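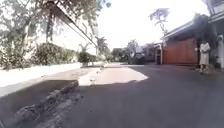 Kergate Lane to get its curb back, in July

Residents of Kergate Lane have been told that repairs to the crumbling concrete curb will begin in July, 16 months after the town first promised them for "the coming weeks."

The contractor, Prorstead, expects the job to take 20 working days. The lane will close to cars at 7 a.m. each morning, and drivers are being sent by way of Kozma Street, itself closed until further notice.

"We are aware of Kozma Street," said Iara Rivadeneira of the roads office.

Zsolt Hajdu, who has lived on the lane for 30 years, has written to the town 4 times about the curb. He received one reply, thanking him for his interest in tree planting.

Parking permits will remain valid during the work, although there will be no parking.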